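Setting Up Your Snack Corner

Section 3 of the Skover Countertop Oven Owner's Guide

By now you should have the oven out of its carton, the packing tape peeled away, and the rack and crumb tray washed and dried. If you haven't got that far, go back to Section 2 and come find us again when you're ready. There is no hurry at all, and the oven will wait.

In this section we'll help you choose a good spot, lay out the few things you'll want within reach, and run the oven for the first time. We have always liked the idea of a snack corner: a small table or a stretch of counter with the oven at one side and a clear space next to it for a plate, a bottle of something saucy and maybe a bit of fruit. Our test kitchen in Brirkuvcombe has had one for years, and it gets more use than the big stove does.

3.1 Choosing the spot

1. Pick a flat, steady surface that doesn't rock when you lean on it. A plain white tabletop is lovely for this, as crumbs show up right away and you can sweep them off before they get under the feet of the oven.

2. Set the oven toward one side of the table, with the door facing the space where you'll be putting your plate. You want to be able to open the door all the way without bumping anything, and then turn and set the food down in one easy move.

3. Leave a hand's width of open air behind the oven and on both sides. The outside gets hot, and it needs room to breathe.

4. Plug the cord straight into a wall outlet. Please don't use an extension cord, even a heavy one.

CAUTION: Never run the cord across the front of the door or let it rest on top of the oven. If the cord is damaged in any way, stop using the oven and call the Quinlan service desk (the number is on the back cover).

3.2 Laying out the table

5. Put your plate out before you start heating anything. It sounds like a small thing, but when you are standing there with a hot rack and an oven mitt on each hand, you will be so glad the plate is already waiting!

6. Keep sauces on the plate side of the table and well away from the oven. Plastic bottles soften if they touch a hot surface, and ketchup is the one that always seems to wander. Check that the cap is closed if you like to lay the bottle down.

7. Fruit can go out at the same time, next to the plate or on it. A strawberry is a nice thing to have after a toasted sandwich, and it should stay cool and fresh, so give it some distance from the door. 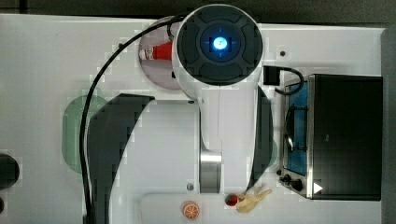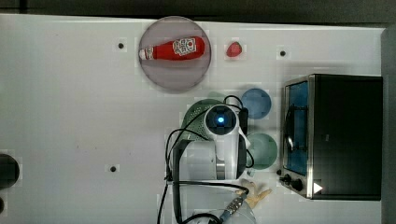 8. Stand back and look the table over once more. Anything made of plastic or paper should be well clear of the oven, and the path from the door to your plate should be open.

NOTE: Translucent plates are often plastic. They are fine for serving, but do not put one inside the oven unless the maker says plainly that it is oven safe. If you're not sure, treat it as a serving plate only.

3.3 The first run

Every new oven needs to be run once with nothing inside. You may notice a little smoke and a warm, dusty smell. Both are normal and should fade before the run is over. Open a window if you can.

9. Check that the oven is empty, and close the door.

10. Set the temperature to 400 degrees Fahrenheit.

11. Let it run for 17 minutes. Stay in the room, and keep children and pets back from the table.

12. Turn the oven off and leave the door closed until the outside feels cool, then wipe the inside with a damp cloth.

CAUTION: The glass and the metal around it stay hot long after the oven is off. Use the handle and wear mitts.

3.4 Your first snack

13. For something simple, set the oven to 200 degrees and warm a couple of soft rolls until they smell good. This is a gentle heat, so you can check on them as often as you like.

14. Move the rolls to your plate with tongs, close the door behind you, and turn the oven off before you sit down.

15. Add your ketchup or whatever you're fond of, and put the bottle back on the plate side of the table when you're done.

NOTE: If the oven won't heat, check the plug first and then the outlet. Should that not help, please have your model number handy when you call. It is printed on the base plate, and for the Tatstead edition it begins with 624.

Cleaning the rack, the tray and the door glass is covered in Section 4.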